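Tallstead Centre > Publications > Opinion

Last updated 24th March

The Gripper Is Part of the Measurement

Rosalinda Evangelista

The tabletop cell at Tallstead is a modest piece of equipment. It consists of one arm, one two-fingered gripper, a white work surface with pale panels behind it, and a camera carried close to the gripper. It exists to handle small household articles and to record how it does so. Over the past year the cell has logged 672 hours of operation. In the same period the maintenance book has received 10 entries, most of them a single line long. I wish to argue that this proportion is wrong, and that the routine care of the fingers and the surface should be treated as part of the work the cell is there to do.

The usual view is that maintenance is a matter for the technician and results are a matter for the analyst. The cell is set up, it is handed over, and it is called back when something stops. This arrangement is inherited from larger machinery, where a worn part tends to announce itself with noise, heat or a stoppage. A small gripper gives no such warning. A finger that has shifted slightly on its mount will still open and close. It will still pick up most of what it is asked to pick up. The change is found weeks later by someone comparing two sets of records that should have agreed, and by then there is seldom a reliable way of saying when the change began.

Our own experience last November illustrates the point. A replacement pair of fingers was fitted between two sessions and the cell was returned to use the same afternoon. The fitting was competent and I make no criticism of it. The position of the tips was not recorded before the old pair came off, however, and 177 trials were later set aside when we could not establish whether the two halves of the series were comparable. The recording would have taken less time than the discussion that followed.

The procedure I favour begins with the view from the gripper itself. Before any trial, the fingers are opened and a still is kept. The same small set of articles is left standing towards the rear of the table, and the technician compares the new still with the last one accepted. Where the tips fall in the picture, how evenly they lean towards each other and whether the base can be seen along the bottom are all matters that can be judged by eye in under a minute.

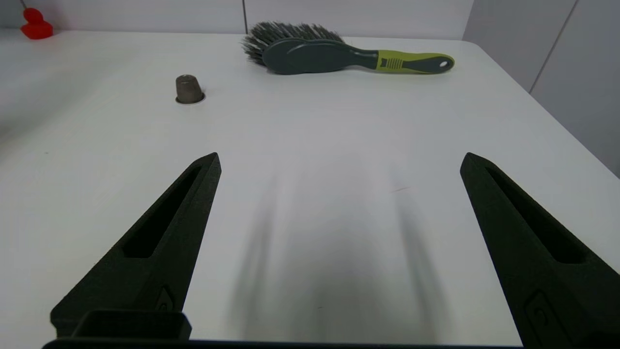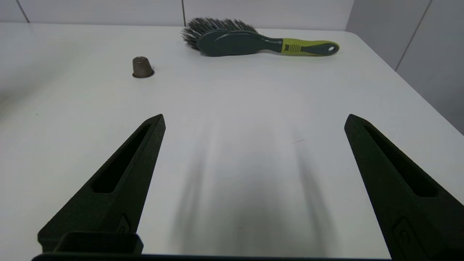 Open fingers and clear table in both views, with the brush towards the rear.

Stills of this kind also tell us a good deal about the table. A white surface is helpful to the camera, but it shows every mark, and a speck or fine scratch that means nothing to a person at the bench may be of some interest to software looking for small objects. I would ask that marks be noted when they are first seen. Whether they are then cleaned off, polished out or left alone matters less than having a date beside them. Shadows deserve the same attention. The gripper throws a soft grey shadow over the part of the table nearest to it, and any alteration to the lamps will alter that shadow as well. A change of lamp should be entered in the book in the same way as a change of finger.

Two objections have been put to me. The first is cost. The Fimau workshop, which prepares our spare parts, has estimated that a full inspection routine would add 380 minutes to the technician's month. I accept the estimate. It should be set against the hours now spent explaining discrepancies after the fact, which are charged to other budgets and so do not appear in the comparison.

The second objection is more serious. It is said that a cell kept too carefully will produce records that do not reflect ordinary use, where equipment is neglected and surfaces are dirty. There is something in this. My colleagues on the Jatoi programme have good reason to want a worn gripper in their trials. Their case depends, all the same, on knowing that the gripper was worn, and by how much. Wear that has been chosen and measured is useful to them. Wear that has simply crept in is of little use to anyone, and the inspection still serves both purposes.

I would therefore recommend that the maintenance book and the trial log be kept as a single record, beginning with the Plirnuser series, and that no session be accepted without an opening still attached to it. The technician should have the authority to refuse a session on the strength of that still, and the refusal should stand until the fingers have been reseated and a second still has been accepted.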